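The Quilt Year, or How I Learned to Sleep Again

I have been a bad sleeper since college, and for most of that time I told people about it the way some folks tell you about their bad knee, with a sort of pride. Four in the morning and I'd be up reading the back of the cereal box. My mother used to say I got it from my grandfather, who walked the yard at night and knew all the neighborhood cats by sight, so I figured it was in the blood and there was no use fussing.

Then last December I had a cold that hung on and on, and I missed so much sleep that I put the car keys in the freezer and drove myself half crazy looking for them. My friend Sulastri Ismail found them when she came over with soup and went looking for ice. She didn't laugh (well, she did a little) but she sat me down and asked what my evenings looked like. I told her. Tea, television, a bit more television, then bed with the phone in my hand. She just looked at me over the soup.

So I started small. The tea was the first thing to go, at least the black kind, and I'll admit I sulked over that for a good 3 weeks. I switched to a barley one that tastes like toast and I've come around to it. The phone moved to the kitchen counter, where it charges next to the bread box, and I bought a plain wind-up alarm clock that ticks so loud I had to put it in a drawer with my socks. You can still hear it go off just fine!

After that I got interested in the bed itself. I'd had the same bedding since the apartment on Wuisan Street, and that was two apartments ago. I went a little overboard, I think, because once you begin reading about thread counts you can lose a whole Saturday's worth of chores to it. One set I looked at was 600 thread and cost more than my first bicycle. I passed on that. What I like, after all the reading, is plain cloth that has been washed many times and smells like the line.

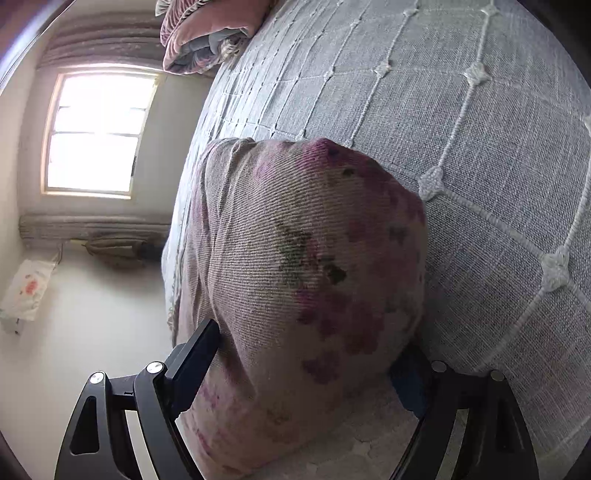
Nisha Rastogi

Flowers on the bed are a thing I came to late. For years I was strictly a white-sheets person and thought prints were for guest rooms and grandmothers. Now I find I like a bit of pink to come home to, especially in the gray end of winter, and a twill has a nice sturdy feel under your cheek - not slippery at all.

The reading has changed too. I used to take mysteries to bed and then of course I had to know who did it. These days it's a fat old history of canal building, 472 pages, that I picked up at a library sale, and I have never once made it through more than 5 of them in a night. I'm very fond of it. I expect it will last me until I retire.

I still have rough nights, I don't want to make it sound like I've been cured. There was one last week when the wind got hold of the gate and banged it until dawn, and I lay there composing letters to the landlord. But I got up, ate some toast, fixed the latch with a piece of twine, and was in bed by nine-thirty that same evening and slept straight through.

If you have a trick that works for you, please leave it in the comments. Sulastri swears by warm socks and I haven't tried that one yet.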